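Arkside Opens Its Pantry Program to Small Kitchens

Lemance - Arkside, the home organizing service, will begin its new pantry program in October. The program is made for people who cook every day in a small kitchen and have only one counter to work on.

In the first season the company will accept 125 households. Each one receives two visits, a written plan for the counter and the shelves, and a call one month later. The visits are free of charge.

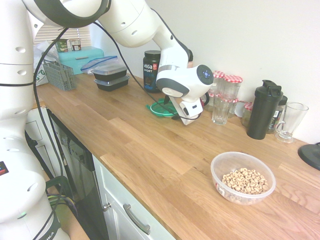
The plan begins with what the household already owns. Arkside does not sell containers and does not ask anybody to buy them. Jars from jam, tubs from powder and boxes from the last takeout meal can all stay, if they have a lid that closes and a place to stand.

"We visited 111 kitchens before we wrote the program," said Peter Jelínek, head of home services at Arkside. "In most of them the food was not the problem. The lids were the problem. People had a drawer full of lids and did not know which container they belong to."

For this reason the first visit starts with matching. Every container is put on the counter, opened and paired with its lid. Pieces without a partner go into a separate bag, and the household decides about them at the second visit.
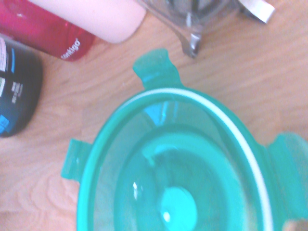
A round turquoise container with locking tabs and a white seal ring.

Dry food comes next. Cereal, oats and rice are sorted by how often they are eaten, and the daily ones get the front of the counter. 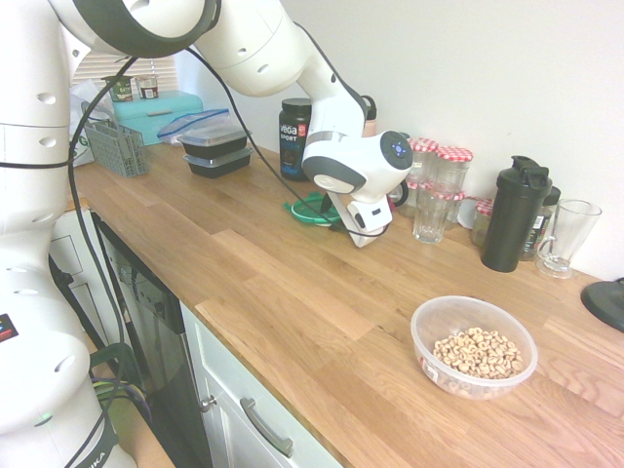 Sun-ja Do, after trying the plan at home, wrote to the company that breakfast now takes her less time, but that she would keep the cereal in a closed jar and bring it out only in the morning.

Her remark was added to the plan as an option. Bottles and glasses are kept together in one row at the wall, so that the front part stays free for cutting and mixing.
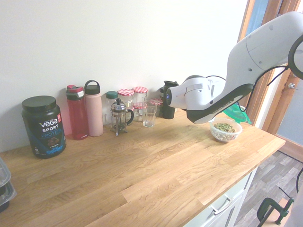

According to Peter Jelínek, a row like this should have the tall things at one end, and the glass used every morning should never stand behind a jar.

Registration is open now at the Arkside office on Garrido Street, from 9 a.m. to 4 p.m. Households that are not chosen for this season will stay on the list for the next one.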